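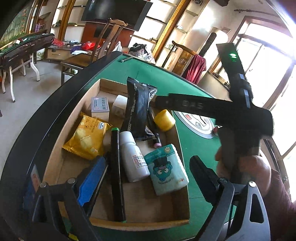
Packing and sorting help wanted, part time, Vondmont

Posted 5/30/24

Hi! I run Clasell, which is a very small business (me, a van, and whoever I can talk into helping) that sorts and packs up the little stuff in people's homes. I don't do sofas or pianos. I do the junk drawer, the bathroom shelf, the basket by the door, the pile on the game table that has been there since January. People hire a moving company for the big furniture and then they look at all the small things and get a bit tearful, and that's when they call me.

I'm looking for 2 people to join me for the summer, and maybe longer if we all get along.

What the work is like

Most jobs start with an open cardboard box on whatever flat surface the house has to offer. I've packed on ironing boards, on a chest freezer, on a pool table, and on more mahjong tables than you'd guess. The felt ones are lovely to work on, by the way, as nothing slides around, but please keep an eye on lids and caps because I don't want to be the person who leaked lotion onto somebody's green felt. Markers too. I check every marker cap twice, and I'll ask you to do the same.

Into the box goes the small stuff. Snack packets, medicine boxes, tissue packs, little round tubs, bottles, scrubbing brushes, pens, tubes of something or other. In a normal home all of that lives together in one heap, and that's fine, I'm not going to lecture anybody about it. My own kitchen counter has crackers and cold cream on it right now. But once it's going on a truck or into a closet it needs a bit of thought. So we go through it with the customer, or from the customer's list, and split it up: things you eat, things you put on your body, things you clean with, paper and pens, and a last group I call "ask." The ask group is always bigger than I want it to be.

Then we pack again, properly this time. Heavy at the bottom, tall bottles standing up, anything foil-wrapped or crushable near the top, soft packs down the sides to fill the gaps. Label goes on the side of the box and on the top (a label only on top is no use to you when there's another box sitting on it). We write what's in there in plain words. "Bathroom misc" is banned. I've opened too many of those.

Medicine gets its own rule. We never throw any out, we never take it out of its package, and if the writing is in a language you don't read, you don't guess. Set it in the ask group and let the family tell us. Quite a few of our customers have boxes and labels in Chinese, and if you can read it, please say so when you write to me! It would save everybody a lot of time. It's a nice extra and you can certainly do the job without it.

Who I'm hoping to hear from

You don't need experience. I'd never packed a box for money before I started doing this. What I do need is someone who is careful with other people's things and doesn't make faces at them. You will see half-used everything. You will see five bottles of the same shampoo. Someone kept that for a reason, or for no reason, and either way it's theirs.

You should be OK on your feet for a 4 hour shift, and able to lift a full small box from the floor to a table. The small boxes aren't terrible, but books do sneak in. You should be able to write so that a stranger can read it. And you should like a chat, or at least not mind one, because a lot of customers want to tell you where the thing came from. I count that as part of the work and you get paid for it.

A driver's license is handy but I can pick you up if you live anywhere between Vondmont and Kennedy. If you're out past Enberg, you'd have to meet me at the job, sorry, the van and I can't do that loop every morning.

Please don't apply if strong smells bother you a lot. Ointments and muscle patches are in nearly every house we do, and after a morning of it you'll smell like them. My van certainly does.

Hours and pay

There are 3 shifts a week for each person, always in the daytime, with a proper break in the middle. Pay is $249 a week for those 3 shifts, the same whether we finish early or not. If a customer cancels the night before, you still get paid for the shift. I supply the boxes, tape, gloves and markers. You bring water and shoes that cover your toes. Lunch is usually on me, though it's usually sandwiches, so adjust your hopes.

Your first shift is a paid tryout. We do a job together from start to finish and then we both decide. I won't be hurt if it's not for you. Sorting is one of those things that some people find really soothing and other people find maddening, and you only find out by standing over a box of odds and ends for a morning.

A few things people have asked me already

Can I bring a friend and do it as a pair? Yes, great, write one message between you.

Do customers stay in the room? Mostly yes. Some sit at the table with us and some go watch TV and shout answers from the couch. Both work.

Do you take students? Yes, if you're 18 or over. Retired folks too, please! You tend to be better than me at wrapping glass.

Can I keep things people are throwing away? Only if the customer offers it to you directly, and you tell me so I can write it down. I know it feels fussy over a pack of pens.

Is it dusty? The tops of things are dusty. The insides are mostly fine.

How to apply

Skip the resume unless you already have one handy. Send me a short message through the contact form on the Clasell page and tell me which part of the day suits you, where you'd be coming from, and what's in the messiest drawer in your home right now. I want a real answer to that last one. It tells me how you look at stuff, and I enjoy reading them.

I answer everyone, but I'm slow on job days, so give me a little while before you write again. If I've filled both spots by then I'll tell you, and I'll ask if you want to go on the list for the fall, when it always gets busy again.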